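Evard Hand-Held Gripper: Set-Up and Care Guide
Section 4. Finger Linkage, Camera and Pre-Session Checks
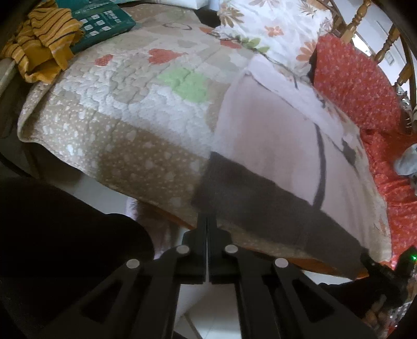
This section covers the checks to make before each recording session and the care of the finger linkage between sessions. It applies to the two-finger hand-held unit with the wide-angle camera. Read Section 3 (Charging and Storage) first if the unit has been out of use since the last service.

Allow 20 minutes for the full procedure the first time. An operator who knows the unit will need less.

4.1 What you need

Soft brush, dry
Lint-free cloths
Lens cloth, kept in its own bag
Hex key from the unit's case
Light machine oil, pen applicator
Strip of plain printer paper
Service log

Do not use compressed air on the electronics housing. Do not use solvent on the fingers or the linkage arms.

4.2 Parts named in this section

Fingers: the two parallel parts that meet at the center and do the gripping.
Linkage arms: the angled black arms below the fingers. Each has a triangular cutout.
Pivot pins: the round silver pins set into the linkage.
Electronics housing: the small black box at the side of the gripper, with the status LED.
Trigger: the lever under the operator's index finger.

4.3 Checking finger closure

The fingers must come together evenly. If one finger leads or leans, the width reading will be wrong for the whole session and the recordings cannot be corrected afterward.

1. Hold the unit by the handle with the fingers pointing away from you. Keep your other hand clear of the linkage.
2. Squeeze the trigger slowly until it stops. Do not force it past the stop.
3. Look at the line between the fingers. At full closure they should nearly touch, with a thin gap of even width from base to tip.
4. Release the trigger. The fingers should open smoothly and come to rest without bouncing.
5. Repeat steps 2 to 4 six times. Listen for clicking and feel for any point where the trigger drags.
6. Close the fingers on the strip of paper near the tips and pull gently. The paper should hold. Repeat with the paper near the base.

If the paper holds at the base and slips at the tips, the fingers are splayed. Go to 4.5.

If the paper holds at the tips and slips at the base, check for dirt on the finger faces, clean them with a dry cloth and test again. If the result is the same, go to 4.5.

CAUTION: The linkage arms move toward each other as the trigger is worked. Keep fingertips, sleeves and lanyards out of the triangular cutouts.

4.4 Cleaning the linkage

Household fabric is the main source of trouble. Bedspreads, towels and knitwear shed lint, and it collects around the pivot pins, where it mixes with oil and stiffens. Clean the linkage after every session that involves cloth, and at the end of each day in any case.

1. Switch the unit off. Wait for the LED to go out.
2. Open the fingers fully and lay the unit on a clean cloth with the pins facing up.
3. Brush around each pivot pin, working outward from the pin. Turn the unit over and do the other side.
4. Brush out both triangular cutouts. Threads catch on the inside corners.
5. If a thread has wound itself around a pin, lift it with the brush handle and pull it out along the direction of the winding. Do not cut it with a blade. A scratched pin has to be replaced.
6. Wipe the arms and fingers with a dry lint-free cloth.
7. Every 1,000 trigger cycles, touch the oil pen once to the edge of each pivot pin. Work the trigger until the oil is drawn in, then wipe away anything left on the surface.

Note: The cycle count is shown on the session screen in the Irari software. It does not reset when the unit is switched off. Reset it by hand after oiling and write the old count in the log.

CAUTION: Too much oil is worse than too little. Oil on the fingers will mark fabric and change the grip. If any reaches the finger faces, stop and clean them before going on.

4.5 Adjusting the fingers

Only do this if the unit has failed the paper test in 4.3. A unit that passes should be left alone.

1. Switch the unit off.
2. Find the clamp screw at the base of each finger.
3. Loosen one clamp screw a quarter turn with the hex key. Leave the other tight.
4. Close the trigger to the stop and hold it there.
5. Move the loose finger by hand until the gap is even along its length.
6. Tighten the screw until it is snug. Keep holding the trigger while you do this.
7. Release the trigger and repeat the paper test.
8. If it still fails, tighten the first screw fully and repeat from step 3 on the other finger.

Never loosen both screws together. The center position will be lost and the unit must then come back to the bench for alignment. Emese Bárány handles bench alignment; send the unit in its case with the log.

After any adjustment, run Zero Width from the Irari tools menu. Open the fingers fully when asked, then close them fully when asked. The software stores both positions. If you skip this, the old values stay in use.

4.6 Camera and view

The camera sits behind the linkage and looks out along the fingers. In a correct view the fingers point up into the middle of the picture and the linkage arms spread out toward the bottom edge in an upside-down V. The corners are dark because of the lens. This is normal and does not need correcting.

1. Wipe the lens with the lens cloth only. One light pass is enough.
2. Switch the unit on and open the live view.
3. Check that both linkage arms can be seen and that the line between the closed fingers is near the center. If the view has shifted to one side, the camera mount is loose. Tighten the two mount screws evenly and look again.
4. Hold the unit as you would for work and move it slowly over the work area. Check that objects beyond the fingertips are clear. The parts of the unit closest to the lens will be blurred.
5. Check for your own arm, cuff or hair at the edges of the view. Roll sleeves to the elbow. A dark shape at one side that stays put as you move is either part of the gripper body or part of you. Move your arm to find out which.
6. Point the unit at a patterned surface. A quilt or a printed pillow works well, and a plain white wall does not. Tracking needs detail to follow, and the tracking bar on the live view should stay full as you move.

Note: If tracking drops when you pass over a large plain sheet or blanket, place something with a print on it within view. Leave it in the same place for the whole session.

4.7 Status LED

Green, steady: ready.
Green, slow blink: starting up. Wait.
Amber, steady: battery low. Finish the current recording and change the pack.
Amber, blinking: storage nearly full.
Red: fault. Switch off, wait, switch on again. If red returns, stop using the unit.
No light: off or battery flat. If a charged pack makes no difference, check the cable between the handle and the housing. It should be pushed fully home.

Use only Lanix packs supplied with the unit. Peng packs from the older bench unit fit the bay but do not latch, and can drop out when the gripper is tipped.

4.8 Before the first recording

1. Confirm the LED is steady green.
2. Set the session name and operator in the Irari software.
3. Make one short test recording: pick up a small piece of cloth, lift it clear of the surface, put it down.
4. Play it back. Watch the width trace beside the video. It should fall as the fingers close and flatten out while the cloth is held. Thin cloth gives a reading close to zero, so also try a folded piece.
5. If the trace jumps or lags behind the fingers, run Zero Width again and repeat the test.
6. Delete the test recording.

When working on and around a bed, stand so that you can reach the far side without resting the gripper on the mattress. Pressure on the fingertips bends the linkage in a direction it was not made for. Watch the bed frame and headboard too. Most bent fingers we see have been knocked against wood on the way back from a reach.

4.9 Log entries

Write down the following each day: unit number, operator, cycle count at start and end, paper test result, any adjustment made, and any LED color other than green. Entries from December onward go in the new log, which has a separate column for Zero Width. Completed pages go to Corinne Begay.

4.10 When to stop using the unit

Take the unit out of service and label it if any of these apply:

A pivot pin is loose, raised or missing
A linkage arm is cracked, especially at a corner of the cutout
The fingers stay closed when the trigger is released
The unit fails the paper test after both fingers have been adjusted
The electronics housing is loose or warm to the touch
The LED has shown red twice in one session

Remove the battery pack before putting the unit in its case. Spare fingers come as matched pairs and must be fitted as a pair. Fitting is covered in Section 8.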